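Guvport Metal Weekend: Questions We Keep Getting

Doors are Sunday at noon, first band at one, and the inbox is already a swamp. Please read this before writing to us. We will still answer if you don't, just more slowly and with less love.

Who is playing?

Six bands. Skelura headline and will do the whole first album, including the eleven-minute one everybody claims to like. Hokex are on before them, with the new drummer. The other four are local or local enough, and the running order goes up when they stop arguing about it.

Is Yin still on the bill?

Yes. They broke up in September and got back together before we had time to reprint the poster, so as far as the paperwork goes it never happened.

How much is a ticket?

$32 in advance, a little more at the door if there are any left. The room holds 873 people, a number the fire marshal cares about deeply, so when we say sold out we mean it. Over 500 emails asking to be squeezed in last year did not make the building any bigger.

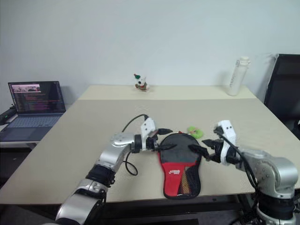 Can I bring my kid?

All ages until the headliner, 18 and up after that. Under 16s need an adult with them, and the adult needs a ticket too. Ear protection for children is required. We sell foam plugs at the bar, but they don't fit small ears well, so bring proper muffs.

How loud is it?

Loud. Hokex asked if it could be louder and were told no.

Where do I park?

The lot behind the hall is for bands and crew. Street parking is free on Sunday, and the garage on the hill is open until midnight. Do not use the church lot. They were very nice about it the first year and much less nice the second.

What can I bring in?

A small bag, a sealed bottle of water, a jacket you'll regret carrying. No outside food, no selfie sticks, no spikes longer than an inch – yes, we measure, and yes, the person with the ruler has heard your joke. Coat check is by the stairs and takes cash only.

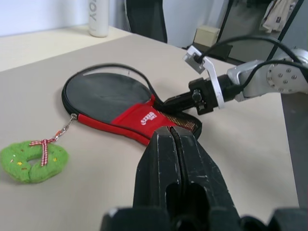 Anything left at coat check overnight goes into a box in the office, and we keep the box for a month. Write to us with a decent description if you want something back. "Black hoodie" will not get you far at this event.

Will there be merch?

Plenty of it, along the back wall. Skelura are bringing the vinyl repress, which is limited to 4,000 copies, only a few of which will fit in their van. One per person. Most tables take cards, but the signal in there is terrible, so carry some bills.

Can I get a refund?

Up to a week before the show, yes. After that you can pass your ticket to a friend by changing the name online. If your favorite band drops out, we'll be sad with you, but the ticket stands.

My band should play next year. Who do I send music to?

The same address as everything else, with "band" in the subject line. Two songs, please, and a link that works without a password. We listen to all of it, usually in the car.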